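Tapley Learning Room
Progress report to the Skindent Fund
December 10, 2022

Period covered: the start of the fall term through the first week of December.

Summary

The grant paid for tables, storage and personal supplies for the after-school homework room at the Tapley building on Grurgate. The room has been open every school day since the second week of the term. The furniture is in, the supplies have mostly been handed out, and the one item still behind is the shelving for the back wall. We have not asked for any change to the budget and do not expect to.

Furniture

The old folding tables were taken out in September. Two of them had legs that would not lock and the rest were too low for the older students. The new ones have plain white tops and stand at a height that works for fifth grade and up. We chose white after trying a wood-grain sample, on which the younger children kept losing track of erasers and small pencils. The tops mark easily with ballpoint but wipe down with ordinary cleaner.

We kept the chairs we already had. A few need new rubber feet, and we will pay for those out of our own maintenance line.

Supplies

We bought 268 pencil cases through Zekus, along with pencils, pens, erasers, short rulers and sharpeners to go in them. Each enrolled student gets a case to keep. The order came in two deliveries. The first was complete. The second, in October, was short by one carton of pens, and Zekus sent the missing carton nine days later at no charge.

Packing took longer than we planned. We had allowed two afternoons and used four, mostly because the sharpeners came individually wrapped. We also changed the contents partway through. The first cases had one pen, and students were borrowing a second within days, so we now put in two. Students who got the earlier version can pick up the extra pen at the desk.

The remaining cases are held for students who join in January.

Attendance and use

Sign-in sheets show 508 visits in October, the first full month. November was lower because of the holiday break and two early closings for heating repairs. On a normal afternoon every table is in use by four o'clock, and the late group from the middle school has to wait for places. We have started asking the younger children to move to the reading corner when their homework is finished, which frees up seats for the last hour.

Tables are cleared at the end of each afternoon. Cases left behind go in a bin by the door, and students can claim them the next day. Most do. Names are written on the inside of the lid in permanent marker - the paper labels we tried first came off within a week.

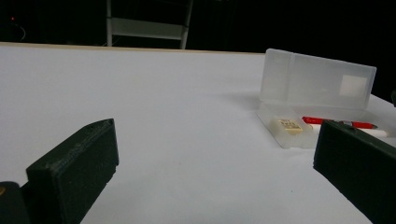 Spending to date is within the approved amounts. Tables and delivery are fully paid. Supplies came in slightly under estimate, and with your agreement we would like to put the difference toward refills, since pencils are going faster than anything else. We have used almost 1000 of them so far, counting those packed in the cases.

Outstanding items

Shelving. The installer has moved the date twice. We now have a confirmed slot in the first week after the break. Until then the paper and spare supplies are stacked in the hall closet, which is workable but means someone has to leave the room to fetch anything.

Lighting. The back half of the room is dim by late afternoon at this time of year. This was not part of the grant. We have asked the building owner for a quote on replacing the fixtures and will pass it on for your information.

Plans for next period

We will finish the shelving, place one refill order, and hand out cases to the January students. We also plan to add 12 clip-on reading lamps, paid for from our own funds, if the fixture work cannot be done before February.

Receipts for tables and supplies are attached. The invoice for the shelving will follow once the work is done.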